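Solange Nogueira keeps the Sakgate rulebook in a ring binder because, she says, people steal PDFs but leave binders alone. It ran to 200 pages when she took over as head of practice at Flondton. She has it down to 51 and thinks there is fat on it yet.

"Most of what I cut was the word 'appropriate,'" she says. "Appropriate speed. Appropriate distance. I asked the engineers what it meant and got four answers, one of them in knots."

Her rules cover two-handed kitchen tasks, tried in simulation before any hardware gets near a counter. A task has to pass 80 runs there, and every failure gets a written line. "'It went weird' is a line I have been handed," she says. "I handed it back."

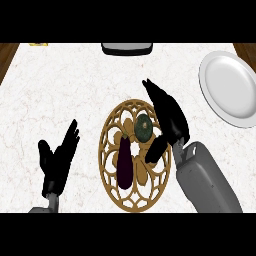 Rule 4 is her favorite, and she recites it without opening the binder: name the target before either hand closes. The Ko team fought it for most of January on the grounds that the target was obvious. She likes to answer with a layout like this one, where an eggplant and something round and green share one gold trivet, and the right hand's thumb is already over the rim. "Which one is it going for? You tell me. Then tell me what you'd write down if it took the other."

The rival guide from Kakus leaves that to the operator's judgment. Nogueira has read it twice and calls it "very well typeset."

Does anyone follow her version to the letter? She straightens the binder on the desk. "They follow it when I'm in the building. I've started coming in early."

She is now working on the section about plates. It has two sentences so far, and Ko has objected to both.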